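Newsletter of the Stumton Jam and Pickle Circle

Chutney season, and a word about the swap

Well, the plums have beaten me again. I said last year that I would pick little and often and I meant it, but we went to Surnell for a few days and when we got back half of them were on the lawn with wasps in. So it has been chutney, chutney and more chutney in my kitchen, with the back door open and every tea towel smelling of vinegar. I am not complaining (much!).

A few of you asked at the last meeting for the plum recipe, so I'll put down what I do. It came from my aunt's notebook and she never wrote down times, so those are mine.

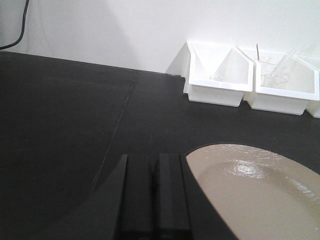 Page last changed: September 1, 2018

You want 2 kilos of plums, stoned weight, and don't fuss about them being pretty. Then a couple of big onions, a cooking apple or two, 500 g of soft brown sugar, a good handful of sultanas and enough malt vinegar to come nearly level with the fruit. I put in fresh ginger, mustard seed and one dried chilli, which I fish out later if I remember. Everything goes in the pan together apart from the sugar. When the onions are soft you add the sugar, turn it right down and stir until it has melted. After that it wants the best part of two hours with the lid off. Draw a wooden spoon across the bottom, and if you can see the track for a moment before it fills in, you're there.

Mine caught twice this summer and both times I was on the phone. If it catches, don't scrape! Tip what will come into another pan and leave the black bit behind. You do lose some, but a burnt taste goes through the whole batch and there's no getting rid of it, whatever anyone says about adding more sugar.

It needs at least six weeks in the cupboard. I opened a jar after ten days to show my sister and it tasted of nothing but vinegar, and she was very polite about it. The jars I put away last February are lovely now, dark and sticky, and we had one with a pork pie on our anniversary.

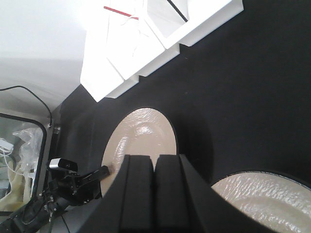

Jars, lids and the swap

The autumn swap is in the back room at Stumton as usual. Same rules as before, a jar for a jar, and please label them with what's in it and the month you made it. We had several mystery ones last time and I took home something I was sure was blackcurrant jam. It was beetroot relish. On toast!

Do put nuts on the label if there are any in it, and mustard too, as we've a member who can't have it. A plain sticky label is fine, although the ones that float off in warm water are much nicer for whoever washes the jar afterwards. I spent a whole evening in June picking at gummy paper with my thumbnail.

For new lids I've gone over to Mac Carthaigh, who do the plastic-lined sort that vinegar doesn't eat. If you order, it's catalogue number 3711 you need, as the one next to it looks just the same on the page and won't fit an ordinary pound jar. They come to 95 pence for a small bag and I'm happy to add yours to mine to save on the postage.
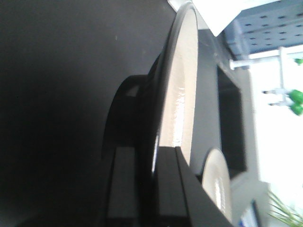 Old lids are all right for jam if they aren't rusty or dented, but I wouldn't trust them with pickle. I did that with some shallots years ago and the tops went green and furry underneath, and the whole lot had to go on the compost. The worms weren't keen either.

I've also had a lovely note from the Clutville group, who would like to come over for the swap and bring their piccalilli. I've said yes, and I hope that's all right with everybody. They do theirs sharper than we do, with more turmeric and the cauliflower left quite crunchy, and I can't stop eating it. If you can spare an extra jar so they don't go home short, that would be very kind.
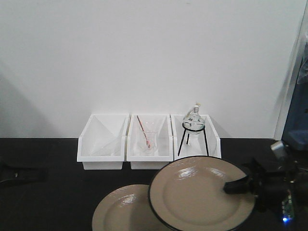 Three white bins along the wall, with the beaker in the middle one.

Next time I want to talk about marrows, as I've been given four and my husband has started giving them looks. Marrow and ginger jam is the obvious thing, but if you've a recipe that isn't that, or stuffed with mince, please let me have it. And whoever left a blue oven glove behind in July, it's in my porch.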